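一月的《街坊小报》照例拖了几天才出来，先跟大家赔个不是。这一期想多占一点版面，聊聊我们的旧物账本抄录计划，因为从去年入秋到现在，来信问进度的朋友实在不少，一封一封回，难免说得前后不一，不如在这里一次讲完。

事情的起头，老读者大概还记得。维罗（Wiro）杂货行关门的时候，后院阁楼里清出两只铁皮箱，里面全是进货簿、赊账簿，还有一些夹在簿子里的信和收条。最早的几本纸已经脆了，翻的时候得屏着气。后来大家商量，与其让它们继续躺在箱子里，不如慢慢抄出来，排成表，让住在这一带的人都能查一查：当年一斤红糖多少钱，哪家欠了半年的灯油钱，过年前谁家买鞭炮买得最凶。

## 抄到哪里了

到上个周末为止，一共录完了1424条。听着挺多，可要是摊到全部簿子里看，还早得很。进货簿比较好抄，格式整齐，字也端正，看得出写的人是受过训练的。赊账簿就热闹了，有的用花码，有的用简写，还有一位掌柜习惯把“酱油”写成一个圈加一撇，我们对着前后文猜了两个晚上才敢确定。

目前还有56条存疑，主要是人名和绰号。绰号真是最难办的，“南头大眼”“豆腐二嫂”，当年写的人心里清清楚楚，如今只能靠老街坊们帮忙认。家里有长辈愿意聊一聊的，请一定带着他们过来坐坐，茶水点心都有，聊跑题了也没关系！上回有位老先生本来是来认名字的，结果讲了一下午从前渡口边卖糖粥的事，我们听得连笔都忘了拿，后来凭记忆补了好几页，也算意外收获。

## 几件小东西

账本之外，箱底还有一叠乔雷奥（Joreo）牌缝纫机的分期付款收条，按月一张，一张都没少，用一根红线穿着。看得我心里热乎乎的，也不知道是哪一家，咬着牙把一台缝纫机供了下来。收条上只写了姓，没有名，如果您家里早年有过这么一台机器，麻烦翻翻抽屉，说不定能对上。

另外，有朋友建议把糖、盐、煤油这几样的价钱单独拉出来，按年份排一张长表。这个主意我很喜欢，只是中间缺了几本簿子，断档的地方还没想好怎么处理，先空着，不硬补。

## 校对稿
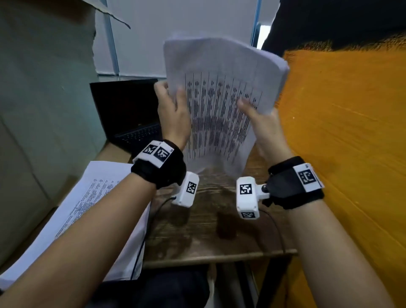

抄录最磨人的一段是校对，电脑上看久了眼睛发花，错行漏行都看不出来，所以我一直主张到了这一步要用纸。纸的好处是可以一边翻一边折角，随手写个问号，累了就合上，第二天接着来。像这样厚厚一叠白纸，表格分成窄窄的好多栏，小字一行挨着一行，拿在手里一弯，纸页就散成扇面，翻起来倒比滚鼠标舒服得多。我自己的办法是拿把尺子压着，一行一行往下挪，念出声来，家里人听烦了就去阳台上念。您要是有更好的法子，写信告诉我，下期登出来。

说到法子，上期提过的铅笔问题也有了答复。红铅笔标错字，蓝铅笔标疑问，两种都拿不准的画个圈就行，别用圆珠笔，将来要擦的时候大家都头疼。

## 想请大家帮的忙

星期六上午九点半，克鲁格（Kruger）书店二楼的长桌照旧留给我们，来多久都行，坐半个钟头也是帮忙。眼神好的看赊账簿，嗓门好的念，别人对，两个人搭伙比一个人闷头快多了。楼梯有点陡，腿脚不方便的朋友请在楼下喊一声，我们把簿子的复印件拿下来，在窗边那张小桌上一样可以做。

愿意在家里抄的，也可以领一份带走。每份夹了一张花码对照表，背面是常见简写，第一次抄的朋友先看这个，能省不少力气。抄完不必誊得很漂亮，看得清就好。

还有一件小事：梅内克斯（Mernex）茶庄送来的茶叶罐，盖子是方的那只，不知被谁顺手带走了，里面装的是我们的回形针。看见的话请送回来，茶叶倒是早喝完了。

下期打算写写进货簿里的船期和货单，篇幅可能还是收不住，请多包涵。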